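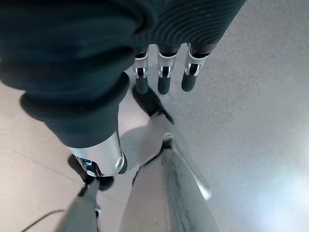

Wrist view, fingers above the floor. No contact.

Home | Data | Tools | Contact

October
By the Fonau data group, Grosatwood

# Kotine crank set

Kotine is a set of demonstrations for training a two-armed humanoid to take hold of a bent metal crank by its blue grip. It holds 447 episodes in 6 groups, split by starting pose. Episodes are stored at 10 frames per second.

## Streams

- head camera, color
- wrist camera, color
- joint positions, both arms and both hands
- operator notes, one line per episode

Wrist frames often show only fingers, floor and part of the legs. Keep them. The loader pairs them with head frames by timestamp - do not pair by index, as the counts differ.

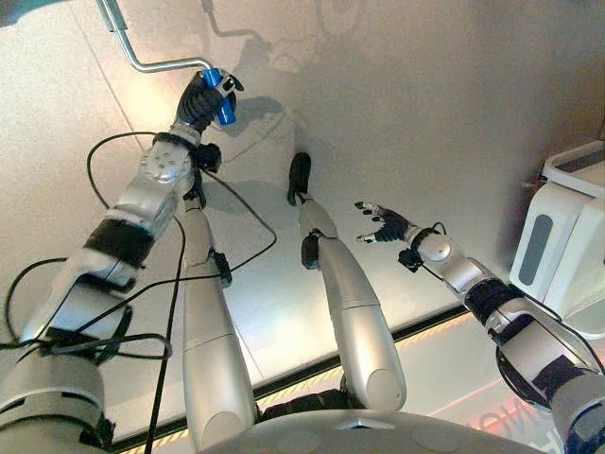

Head view. Left hand closed on the grip, right hand open.

## Labels

Each frame carries one of 3 states per hand: open, closing, closed. State is set from joint positions and checked by eye against the head view. Contact is not labeled. A closed hand may or may not be holding the grip.

## Known issues

Cables cross the lower left of many head frames and can hide the forearm. Shadows of the hand and rod fall on the floor and have been picked up as objects by two of our segmenters. People sometimes enter at the edge of the view. These episodes are tagged `person` and are left out of the default split.

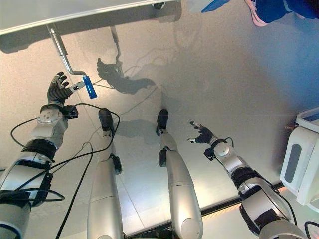
Head view, a person at the edge

## Loading

Unpack all groups into one folder and point `root` at it. The default split holds out one full group for testing. Do not shuffle across groups before splitting - neighboring episodes share a starting pose.

Contact: Grosatwood data desk | Copyright Fonau | Back to top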